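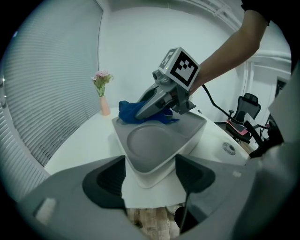 Gray tray and blue cloth on the white table, Pinddale.

Print this page | E-mail this page

Progress report on the Pinddale repair evenings
Friday, August 14, 2026

Hi all, and thanks for being patient with me on this one! I know it was due before the Rirnside open day, but that week got away from me.

The short version is that we're in good shape. We've had 249 items through the door since January, mostly lamps, toasters and zippers (so many zippers), and over half went home working. The ones that beat us were nearly all cordless vacuums with glued-shut battery packs, and I'd like to stop taking those until we have somebody who knows them.

Your grant paid for the two sewing machines, the soldering station and the rent at Caseck through the end of summer. I still have 44 dollars left in the small parts line, and I'd like to move it over to thread and needles if that's okay with you. The receipts are in the blue folder, apart from one for fuses that I'm still chasing.

Moving from Mondays to Thursdays helped a lot. We used to get five people on a slow night and now there's usually a line by the time I've got the kettle on. The downside is parking – Thursday is choir night across the street, and we've had a couple of grumpy notes.

The Hà bakery has started sending over leftover rolls, which go fast, and they've put our flyer up by the register.

For the fall I'm asking for 50 dollars a month more to cover a second room at Caseck. The sewing folks and the soldering folks really do need to be apart (fumes, and a lot of nice fabric). I've got a quote from the hall and can send it whenever you want it.

Next report will come after the Rirnside evening in October.

3 comments | 12 shares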